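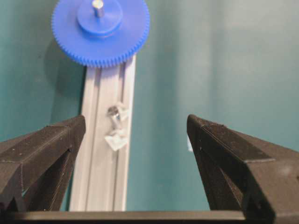 Figure 7. Rail section with blue spur gear at the far end and screw in the slot. Gripper fingers open.

7 Fitting the rail and drive gear

This section covers the bench fixture for the Storia arm, build 2329. Complete section 6 (finger printing and wrist wiring) first. The arm must be homed and its speed limit set to 900 in the Voltik controller before any part is placed within reach.

7.1 Placing the parts

1. Switch the arm to HOLD. The status lamp on the controller turns amber.
2. Lay the aluminum rail on the work surface with the slot facing up.
3. Set the gear at the far end of the rail with the hub and metal pin facing up.
4. Seat the screw in the slot, partway along the rail. Do not tighten.
5. Check that the rail end nearest the arm clears the gripper base bar.

NOTE: The position of the screw along the slot is not critical at this stage. It is set in 7.3.

7.2 Aligning the gripper

1. Switch to JOG and open the fingers fully.
2. Lower the wrist until the fingertips are just above the rail. Use the 0.5 mm step for the last part of the travel.
3. Jog sideways until the rail is centered between the tips. In Figure 7 the rail is still left of center and needs a further move to the left.
4. Save the position as RAIL_A.

CAUTION: Keep hands outside the fingers whenever JOG is active. The stop button does not release a closed grip. To release, press stop, then turn the manual knob counterclockwise.

CAUTION: Do not close the fingers on the gear teeth. Printed tips can chip, and fragments left in the slot will prevent the screw from seating.

7.3 Test grip

1. Set the grip force to 167 on the Voltik scale.
2. Close on the rail and lift 20 mm.
3. If the rail tilts, lower it, open the fingers and move RAIL_A toward the heavy end.
4. If the rail slips, raise the force in small steps. Do not exceed 400.
5. With the rail back on the surface, slide the screw to its final mark and tighten by hand.

Inspect the fingertips after each session. Replace both fingers as a pair if layers have begun to separate.

Revision: 28 October 2021. Finger drawings by Aravind Amin. Procedure checked by Zewditu Tefera.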